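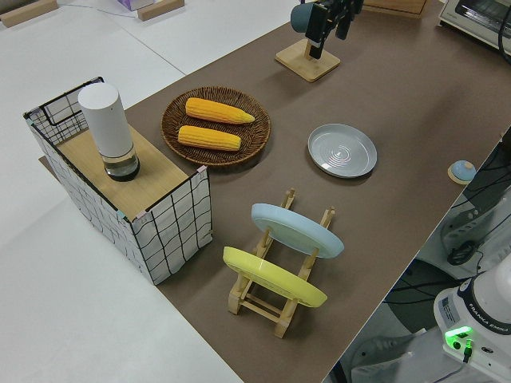

Deuxième passe sur les pinces, donc. La première comparaison, publiée en décembre, portait sur des cubes imprimés et ne disait pas grand-chose de l'usage réel. J'ai repris le protocole avec de la vaisselle et deux épis de maïs sur un plateau en osier, toujours avec le bras Franka, toujours en position cartésienne avec impédance réglée assez souple.

Deux jeux de doigts à départager :

- les doigts parallèles rigides de Zellcombe, avec patins en silicone collés ;
- les doigts souples Istutix, à structure nervurée, montés sur le même actionneur.

Le critère est simple : l'objet est saisi, levé, tenu pendant six secondes, reposé. Toute rotation visible dans la prise compte comme un échec. J'ai lancé 1777 essais au total, la plupart de nuit, avec des poses d'objets modifiées à la main entre les séries.

## Les assiettes

L'assiette grise posée à plat reste le cas pénible. Le rebord relevé laisse peu de place sous le bord, et les doigts Zellcombe doivent arriver inclinés pour passer dessous. Si la hauteur de la table est mal estimée, le doigt inférieur touche avant la fermeture et le contrôleur part en arrêt réflexe. Les Istutix tolèrent mieux le contact, mais leur épaisseur en bout de doigt les pénalise au même endroit.

Dans l'égouttoir en bois, le classement s'inverse. Les assiettes bleue et jaune sont debout, la prise se fait par la tranche, de haut, et les doigts rigides sont plus répétables. Avec les souples, l'assiette pivote légèrement au moment de quitter la fente et accroche parfois le montant voisin. J'ai réduit la vitesse de levée de moitié sans supprimer le défaut.

## Le maïs

Je m'attendais à un avantage net des doigts souples. Il existe, mais il dépend de l'orientation. Prise perpendiculaire à l'axe de l'épi : rien à signaler, les nervures épousent les grains. Prise décalée vers la pointe : l'épi glisse, avec les deux modèles. Comme les deux épis sont parallèles et voisins, le doigt intérieur doit en outre s'insérer entre eux, et les Istutix poussent régulièrement l'autre épi vers le bord du plateau.

## Côté contrôle

Shu-fen Tang m'a fait remarquer que je comparais les doigts à force de serrage identique, ce qui désavantage les souples, dont une partie de la course sert à la déformation. Elle a raison. J'ai refait les séries d'assiettes avec une consigne relevée pour les Istutix ; l'écart se réduit dans l'égouttoir, il ne disparaît pas.

L'estimation de pose passe par le module Pranunmont, avec une caméra fixe. Les grains de maïs lui conviennent, le gris uni de l'assiette beaucoup moins : les anneaux concentriques donnent le centre, pas l'inclinaison. J'ai fini par imposer le plan de la table comme contrainte.

Pour l'instant je garde les Zellcombe pour la vaisselle. Il me reste à tester des patins plus minces et à corriger le décalage d'horloge entre la caméra et le contrôleur, visible dans les journaux de la dernière série. Les fichiers de configuration sont dans le dépôt habituel, branche `doigts-v2`.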